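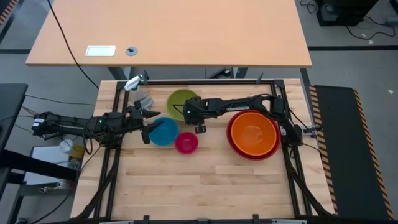
3.2 The bowls, and why we stuck with them

I should own up straight away that I chose the bowls in a hurry. Keith Tuhiwai and I had spent most of February arguing over saucepans, and the trouble with saucepans is that the handles decide everything for you. Bowls are much kinder. They're round, there's no front or back to worry about, and whatever goes wrong with a stack of bowls goes wrong because of size or because of where you put the thing down. So plastic mixing bowls it was, each one a different size and a different colour, which saved us a lot of "no, the other one" when we were writing up our notes.

The smallest is the pink one (magenta in some of our tables, sorry, Keith and I never did agree) and the largest is the red. Everything else has to fit somewhere between those two if you want the whole lot put away as a single nest. Most people, when you ask them, say they'd start with the biggest and work down. I'd have said the same! But that isn't how a worktop gets cleared at the end of an evening, when you grab whatever is closest and drop it into whatever looks roomy enough, and then you find you've got a middling bowl sitting in the big one and a slightly bigger one still out on the side.

We call that a skipped size. It's the main thing this section is about, and for each stacking we wrote down which bowl went into which, in what order, and whether anything had to come out again before the nest was finished. The full log has 1008 stackings in it.

The starting layout matters more than I'd expected. Figure 2 shows one with all the bowls on the far half of the bench and the near half left clear. The little one is tucked up against the blue, and the green and the orange are nearly rim to rim, with the red a bit nearer the front. A layout like that rather tempts you to pair up neighbours, whether or not they're next to each other in size.

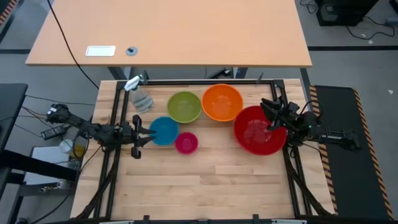 Figure 2. Bowls laid out singly, with the green and orange nearly touching and the small magenta bowl against the blue.

We kept the spray bottle on the bench too. Harahap (our other site, which has a proper kitchen and much nicer light) wanted everything off the surface except the bowls, and I can see the appeal, but I've never met a worktop that had only bowls on it. A bottle is tall and narrow and it takes up a corner you might otherwise have used, so you end up working towards the other side. I left it in the protocol and I'd do so again.
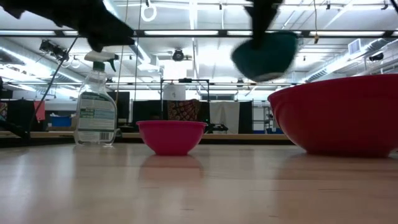 Household Objects Group, Department of Everyday Design, Ledell College, Plelham

Now, the rims. A small bowl going into a big one is easy, you can be quite careless and it'll slide down to the bottom by itself. Two bowls close in size are another matter altogether, because there's so little slack that a slight tilt leaves one edge perched on the rim of the other. We scored the fit of each finished pair from 1 to 7, where 7 means the inner bowl sits level and 1 means it has come to rest on the rim. Anything that scored 3 or less was marked as a poor fit, and we looked at those again before moving on.

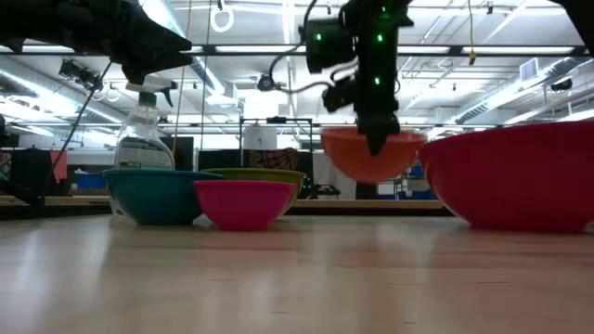

The scoring was done from low down as well as from higher up, and I'd urge anyone repeating this to do both. From higher up you see the ring of the outer bowl showing round the inner one, and you can tell at a glance if it's lopsided. What you can't judge so well is the lean. Get your eye nearer to the tabletop and the rim line gives it away at once. Keith and I scored separately, and where we were 2 or more points apart we sat down with a cup of tea and went through the pair again, a slow business but one I rather enjoyed. The Tumwood sheets were scored by Keith alone, so I've kept them out of the fit averages and used them only for the order of stacking, which I'll come to in Section 3.3.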